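Sunday, Hirnley

Up at 6 for the open day at Quiambao. Melaniia drove, and we were there before the doors opened, so we sat in the car and ate the sandwiches meant for lunch. They had 258 people down to come over the day. The car park was full by ten.

Imelda Ambrosio took our group round. She was clear and didn't talk down to anyone. The first stop was the Troseo arm, which was switched off while they waited for a part. Then we went to the tables at the back, where they do the hand-held work. A person holds a gripper in each hand and does the job the robot will have to learn, over and over. The job at the moment is snack packets and plastic trays. Imelda said they had 3,292 goes saved so far and wanted a lot more.
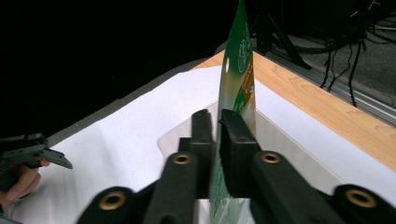

I asked whether the thin packets were harder than the boxes. She said yes, by a long way – a box stays the shape it is, but a packet bends when you squeeze it, and if you hold it too low the top leans over. Melaniia wanted to know how they decide what counts as a bad go. Dropping it is bad, and so is crushing it. Anything else gets kept, even the slow ones.

We were each allowed a turn. The grippers are heavier than I expected and my wrist ached after 4 tries. I dropped the first packet and was clumsy with the rest. Melaniia was much better at it, and said it was like using the salad tongs at her mother's.

The second table had a white top and frosted tubs with a dip in the front. I liked these more, as there was a bit of room to get the fingers in. I had to remember to open them wide before going near the tub.

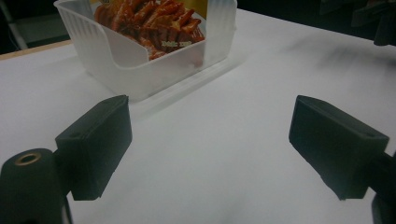

Afternoon

Talk on the Tromen project in the upstairs room, forty minutes, too warm. I wrote down the name of the gearbox people and have already lost the paper. Tea afterwards, then home by the top road. Must send Imelda the article I mentioned.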